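Paper covering for a large work table: which weight, and how to keep tape from lifting the finish?

Posted 06/11/2018 in Workshop and Studio

drawbolt
We share a work table in a unit in Grulham. The top is sealed birch ply, 137 inches long. It gets used for glue-ups, paint, food prep on open days and occasional cutting, and the finish is suffering. I want a disposable paper cover that can be changed every few weeks. Two problems so far. First, the paper (whatever was on the roll, bought in March) tears at the edges and wrinkles when anything damp is set on it. Second, the tape we used left residue on the varnish in some places and pulled the varnish off in others. I would also like the surface marked out so that people can square work up by eye. What weight of paper, what tape, and in what order? A vinyl cloth was tried before and slid around too much.

flatpack_lee
Use brown kraft paper, and buy it by basis weight instead of by brand. The thin packing grade sold for wrapping parcels is too light for this. Ask for 50 lb or heavier. Heavier paper still wrinkles when wet, but it recovers flatter and does not tear when you drag a clamp over it. Keep the roll in the same room for a day before laying it, so it is at the same moisture content as the table's surroundings.

The order I use:

1. Clean the top with a damp cloth, then let it dry completely. Dust under the paper will print through as bumps and wear holes.

2. Roll the paper out lengthwise with the curl facing down. Cut it long, leaving enough to fold over both ends. Pull from the middle outward and fix the underside of the table, not the top. Tape on raw wood underneath can be as aggressive as you like.

3. If the table is wider than the roll, overlap the second sheet by two inches, with the upper sheet's edge facing away from the side people work from. Sleeves catch on an edge that faces the wrong way.

4. Run blue painter's tape along the overlap, then add parallel lines in both directions at whatever spacing you want for the grid. Measure every line from one reference edge. Measuring line to line adds up the error. Snap a chalk line or use a long straightedge and lay the tape to one side of the mark every time.
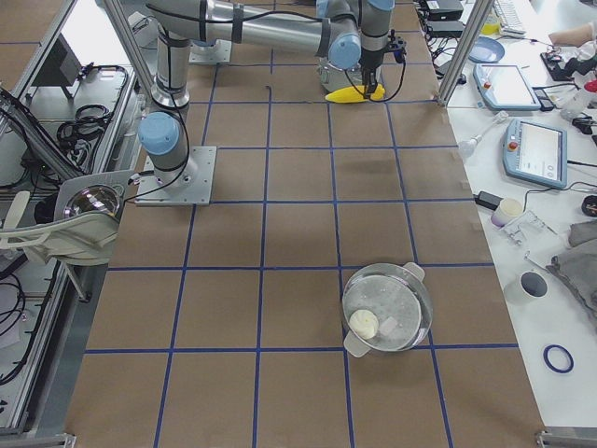
5. Press the tape down with a plastic scraper. Finger pressure is not enough at the crossings, where the upper strip bridges the thickness of the lower one.

6. When a section is worn, cut along the tape lines with a shallow blade and patch that rectangle only. Set the blade to the thickness of the paper or you will score the varnish.

On the lifting finish: painter's tape is rated for a number of days on a cured surface. Most of the standard blue is 14 days, and it is less in direct sun. Past that the adhesive builds up and you get residue. With this method the tape touches paper almost everywhere, so the rating stops mattering. Varnish that comes off with tape was either not fully cured or badly bonded to the coat below, and no tape will fix that. Scuff it and recoat before covering it.

For food days, put a clean layer over the top and throw it out afterward. Kraft paper soaks up grease quickly, and a heavy hot pot should go on a trivet or a board. Tape adhesive softens with heat and will creep.
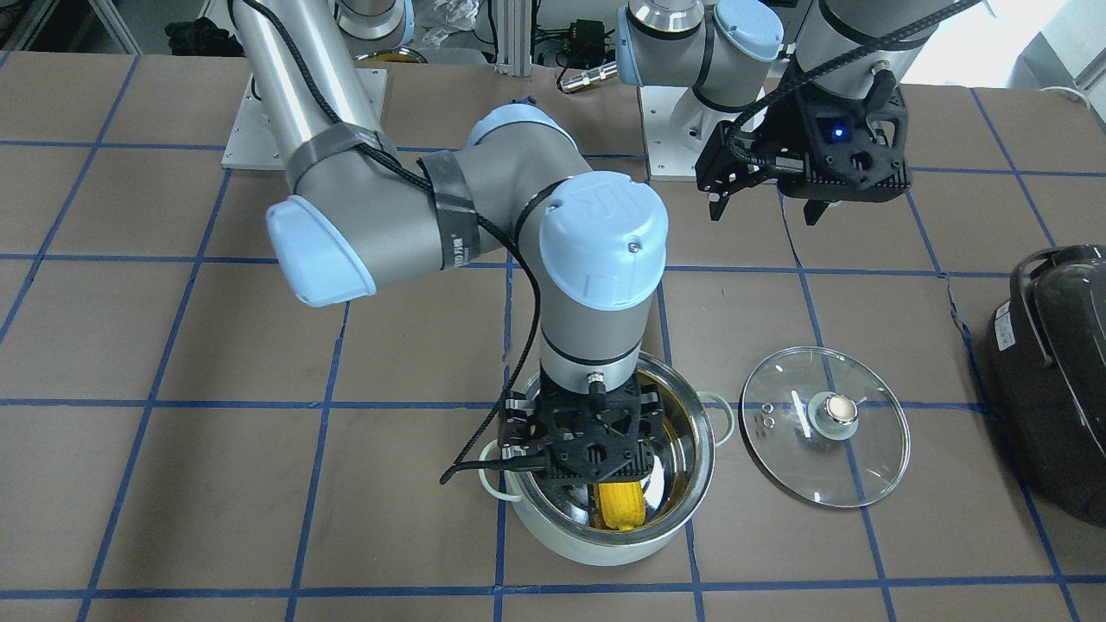 mitre22
Agree on the weight, disagree on patching. Every patch adds an edge, and after three or four of them the surface is no use for writing or cutting. A full change takes two people less than half an hour.

For residue already on the varnish, use mineral spirits on a rag, left for a minute and then wiped off with the grain. Test a corner first. Do not use acetone, which will take the finish with it. We had a citrus remover from Wastberg that worked on fresh residue and did very little to anything older than a month.

If you only need the grid on part of the table, draw it in pencil. Tape lines are a ridge, and a thin sheet of veneer will rock on them.

ottoplane
just use hardboard. cut it to size, screw a lip on the front edge, flip it when one side is done. ours has been down for years

drawbolt
Thanks. Hardboard is out because the table has to fold. Going with 50 lb kraft, fixed underneath, with tape lines over half the length and bare paper on the rest. The bad varnish is at one end only, so that gets scuffed and recoated first, with a week to cure before the paper goes down.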